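Robot Learning Lab - Handout 6
Showing a task by hand: collecting demonstrations with hand-held grippers

Last week we drove the Latuheru arm by remote control, and most of you found out how hard it is to judge depth through a screen. This week you get to put the gripper in your own hand, and I think it is the most fun session of the term! You do the job yourself, the tool records how you moved and when you closed the fingers, and the arm learns from that.

Our task is tidying: pick up household odds and ends and put them in a box. It sounds easy until you try it with two stiff fingers. A hard block gives you one obvious place to grab. A wire scrubber gives you dozens, and every one of them bends.

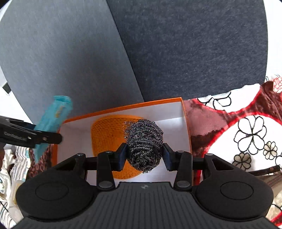

Fig. 3. Wire scrubber held between the fingertips over the orange-rimmed box, with a second gripper at left holding a teal object.

Look at the loose strands when you plan your own grasp. Aim for the dense part of the bundle, close slowly, and keep the motion smooth all the way to the box. Pauses get learned too - if you stop to think in midair, so will the robot.

With two grippers going, agree on who goes first before you press record. Crossing paths is fine and even useful, but bumping tools spoils the tracking for both.

The Pinisano set from last term has 241 demonstrations. I would love to see us reach 541 by the end of June. Vary the starting spots, and keep the clumsy tries in a separate folder, as we will need them for the section on recovery.

Before Saturday: read the Skelarska notes on fingertip width and bring one soft object from home.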